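Soup weather, and my grandmother's barley

February is when I finally give up on salads and admit that all I want for dinner is something in a bowl. We had a proper cold snap last Sunday, the kind where the back step squeaks when you stand on it, so I put a pot on after lunch and left it there until dark.

My grandmother made barley soup every week of the winter when we lived out at Piltport, and she never wrote a word of it down. My cousin Tyson Cormier swears she put in a parsnip. I say it was turnip, and we've been having this argument since we were both in school (he brought it up at a wedding, if you can believe it). I've made it both ways now and I'm sorry to report the parsnip is very good.

What I do remember is that she fried the onions much longer than seemed sensible, until they'd gone a deep colour and the whole house smelled of them, and that the barley went in dry, straight from the jar.
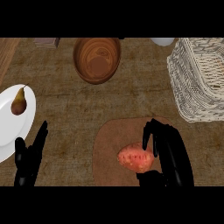 What goes in

200 grams of pot barley
500 grams of stewing beef, cut small
900 mL of beef stock, plus water as you need it
Two onions, three carrots, a stick of celery
One parsnip (or turnip, if you're on my side)
A bay leaf, salt and plenty of pepper

Brown the beef first, then take it out and do the onions in the same pot. Everything else goes in together and simmers for a couple of hours. It thickens up terribly overnight, so keep some stock back for the next day's lunch. I like it with rye toast and too much butter, and Tyson has his with crackers crushed over the top, same as she did.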